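This site uses cookies to remember your settings and count visits. By continuing to read you agree to our use of them. Accept | Manage

House rules for a robot arm on the kitchen table

By Gerrit Swanepoel
Jan 26, 2019

Print this page | E-mail this to a friend

If you've been reading these tips for a while you know I usually write about descaling kettles and getting turmeric out of a countertop. But last November I brought home a little tabletop arm, secondhand, and my inbox has been full of arm questions ever since I let that slip! So I'm going to put down the rules we run by in my house. Some of them I got from people who do this for a living, some I got by doing it wrong.

Start with the table. You want it heavy and you want the arm clamped to it, with real clamps, two of them, tightened by hand and then a little more. I know the suction feet look tidy. Mine held beautifully for an afternoon and then let go in the middle of a move, and the whole thing leaned over like a tired horse. Clamps. Put a scrap of cork under the jaws if you care about the finish (I do, my wife does more).

Next, mark the reach. Switch the arm off, stretch it out by hand as far as it will go, and walk it around in an arc while somebody follows with painter's tape. Then add a hand's width and tape again. The outer line is where mugs, elbows and cats stop. When the arm is powered, you don't lean over that line to pick something up, even if it's sitting perfectly still and even if it's "only going to take a second." A still arm might just be waiting for its next instruction. Stop it first, then reach.

Which brings me to the stop button. Mine is a big mushroom-style one from Nuden and it cuts the power to the motors, so the arm sags when you hit it. Find out what yours does before you need it! Keep the button on the side of the table where you stand and keep it off the arm's side. We press ours at the start of every session as a test. If the arm doesn't stop, we're done for the day.

Speed. The software on mine has a slider and the slider goes a lot higher than any kitchen needs. I keep it at 195 on its scale (the top is 3000, which I tried one time with nothing on the table and will not be trying again). New routine, lowest speed you can stand to watch. Then let it go through the motions with nothing to pick up, and only then put something out for it.

About that something. Use play food! I can't say this loudly enough. The toy fruit from the dollar store is light, it doesn't bruise, it doesn't drip into a joint, and if the fingers come down badly you've got a dent in a fake pear and that's the end of the story. Real fruit comes later, and honest-to-goodness glass comes never, as far as I'm concerned. The same goes for anything sharp or hot or full.

Put the play food in a shallow tray with a rim. A round thing nudged on a bare table will roll until it finds the floor, and then somebody dives after it, straight over the tape. A pale tray on a dark table is nice too if your setup uses a camera, since the edges are easy to pick out. Just remember that the rim is now something to hit. Keep the fruit away from the walls when you're first setting up a grab, and leave both fingers room to come down.

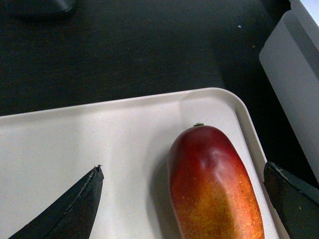

Sfakianakis wrote in after the last newsletter to say that I'm too easy on people about gripping force, and that every home setup should have a written limit taped to the base where anyone can read it. "You have a rule for the reach and a rule for the speed," the message went on, "and then you let the fingers squeeze as hard as they like. Start at the lowest setting that lifts the thing and write that number down. If someone turns it up, they initial it."

Well, fair enough! I've got a card taped up now. I skipped the initials because there are only the two of us and we'd both know who it was.

A few odds and ends before I go.

Check the finger tips before each session. Run a thumb along them with the power off. If there's a rough spot that catches your skin, it will catch on the work too, and a bit of fine sandpaper usually sorts it out. Replacement tips for mine come from Andico, and I keep a spare set in the drawer with the birthday candles.

Wipe the table down first, crumbs and all. Crumbs get under the tray and then it rocks.

Cables go behind the arm and down the back leg of the table, tied every foot or so, with enough slack at the base for a full turn. I use the reusable Emitz straps. Bread ties work but they have wire in them, and I don't like bare wire near a power lead.

Long sleeves get rolled, hair gets tied, and lanyards come off.

And keep a log. Mine is a school notebook, and all that goes in it is what we ran, the speed, the grip and anything odd. I'm up to entry 388 and a good many of them just say "fine." But when a wrist joint started clicking after Christmas I could flip back and find the first day I'd heard it, and it was a loose screw, the second one in from the cover. Snug it up, don't crank it.

Next time, back to kettles.

Print this page | E-mail this to a friend

Get the tips by e-mail! Enter your address to join the newsletter. You can unsubscribe whenever you like.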